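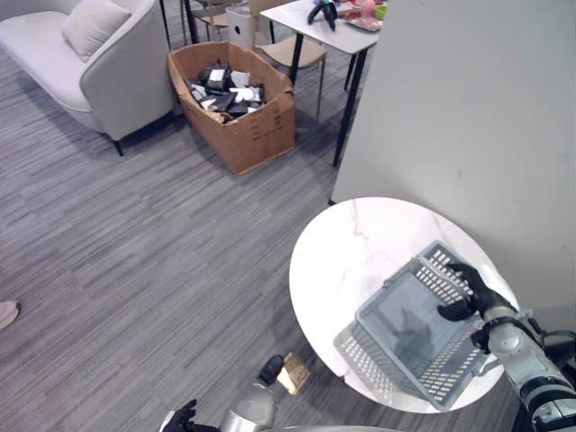 3. Data and Methods

3.1 Store sample

The sample consists of 16 small grocery stores in Vallejo, all with a sales floor on one level and a single customer entrance. Eleven of the stores belong to the Erkitz chain and the remaining five are independently owned. Stores with a fuel counter or a pharmacy were left out at the screening stage, as their receipts mix trip types that the model in Section 2 treats separately. Opening hours differed between stores, so observation windows were set relative to opening time and not by clock hour.

All stores offered both hand baskets and wheeled carts. In the Erkitz stores the two are kept side by side inside the entrance. Placement in the independent stores varied, and one store kept its carts outside under a canopy. Placement is entered as a store-level control.

3.2 Trip records

Fieldwork opened on 24 February 2020 and was planned in two waves. The second wave was cut short in March, when several stores limited entry and began handing out carts at the door. Carrier choice was no longer free under those conditions, and all records from the affected days were dropped before analysis.

The final file holds 669 trips. For each trip the field staff noted the carrier (none, basket, or cart), party size, and the time between entry and joining the checkout line. The trip was then matched to the register receipt, which gave the item count, total spending, and product groups. Matching was done by register number and time stamp in Nurau, and any trip with two candidate receipts was discarded. Evanthia Antoniadis checked a random subset of the matches by hand against the store logs.

Trips in which a shopper changed carrier partway through were coded by the first carrier taken. This choice understates the capacity actually available on such trips – an issue taken up again in Section 5.

3.3 Carrier capacity

Capacity is a fixed property of the carrier type within a store. Inside dimensions were measured at the base and at the rim, and volume was computed as that of a truncated pyramid. Handles were folded down for all basket measurements (Figure 2). Wall openings were ignored. Carts were measured to the top of the main compartment only, leaving out the child seat and the lower rack.
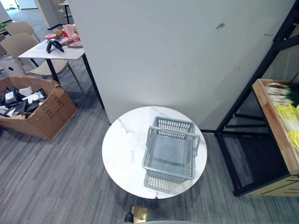 Figure 2. Empty plastic hand basket, handles folded down.

Volume alone is a poor guide to when a shopper feels that a carrier is full, since weight matters more for baskets than for carts. We therefore define a second measure, the load ratio, as the estimated weight of the receipt divided by the comfort weight for the carrier. Item weights were taken from package labels where available and from product group means elsewhere. Comfort weights come from the exit interviews described next.

3.4 Exit interviews

Short interviews were held with 170 shoppers after checkout. Respondents were asked whether they had come with a list, how they were traveling home, and whether they had left anything unbought for lack of room or because the load was too heavy. Of those asked, 65 agreed to a second part in which they lifted a series of loaded baskets and named the heaviest one they would carry through a full trip. The median answer, computed separately by age group, serves as the comfort weight.

The interview form was drafted by Evdokia Nikolaidis and revised once after a pilot in a Prolton store outside the sample. Pilot responses are not used in any of the estimates below.

3.5 Estimation

Item count is modeled with a negative binomial regression with store fixed effects. The store-level placement control is absorbed in this specification and enters only in the random-effects version. Carrier choice is clearly not random – shoppers who plan a large purchase tend to take a cart – and the simple coefficient on carrier type should not be read as causal. As an instrument for choice we use the stock of baskets left at the entrance at the moment of entry, recorded as full, low, or none. The first stage includes hour relative to opening, party size, and an indicator for rain. Standard errors are clustered by store, and with so few clusters we report wild bootstrap p-values alongside the conventional ones.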